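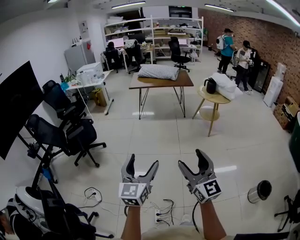 Drainage of a Pitched Roof with a Rear Porch Addition: Term Project Report

Florian Aubert and Thomas Colombo
Submitted 11/09/2025

1. Purpose

The project examines the roof drainage of a single-story house on Plollton Road. The house has a gable roof over the main volume and a low-slope roof over a rear porch that was added later. The main roof drains onto the porch roof along its full length, and the porch has one gutter with one downspout. The owner reported overflow at the east corner in heavy rain. We were asked to find out whether the existing gutter is undersized and to propose a replacement layout.

2. Method

Roof areas were taken from the original plans and checked on site with a tape. The rear slope of the main roof and the porch roof together give a plan area of 800 square feet. The front slope, over the garage and entry, gives 700 square feet. Slope factors were then applied from the tables in the course handbook.

Gutter fall was measured with a water level at both ends of the rear run, which is 30 feet long. The outlet was checked with a garden hose before and after the leaves were cleared. Flow was not metered, so the hose test only shows whether water passes.

3. Findings

The rear gutter falls toward the west end for most of its length, then reverses over the last few feet on the east side. Water stands in the reversed section. Two hangers there have pulled out of the fascia, and the wood behind them is soft to a screwdriver.

The downspout is the smaller of the two common residential sizes. With the outlet clear, the hose water drained without backing up. By calculation, the single downspout falls short of the design storm for the rear area by a wide margin — the gutter profile itself is close to adequate.

The front gutter showed no reversal. Its joints leak at both miters, and the old sealant has hardened.

4. Proposed layout

Rear: new six-inch gutter, high point at midspan, one larger downspout at each end. The damaged fascia is to be replaced before any hangers are set. Hangers are to be screwed into rafter tails where these can be reached.

Front: keep the existing gutter and reseal both miters.

Discharge: the new east downspout would empty next to the porch footing. We propose a buried solid pipe to the side yard, ending some 100 inches from the wall.

Two suppliers were compared for the rear run. Benedetti quoted seamless aluminum formed on site. Dretard quoted sectional aluminum at a lower price, with two joints in the run. We recommend the Benedetti option for the rear.

5. Limitations

The rainfall intensity used is a regional value. We did not open the soffit, so the condition of the rafter tails is assumed. A leaf guard from Ivadier was considered but not sized — the supplier's capacity data did not cover a low-slope roof. Snow load on the hangers was left out of the calculation and should be checked before ordering.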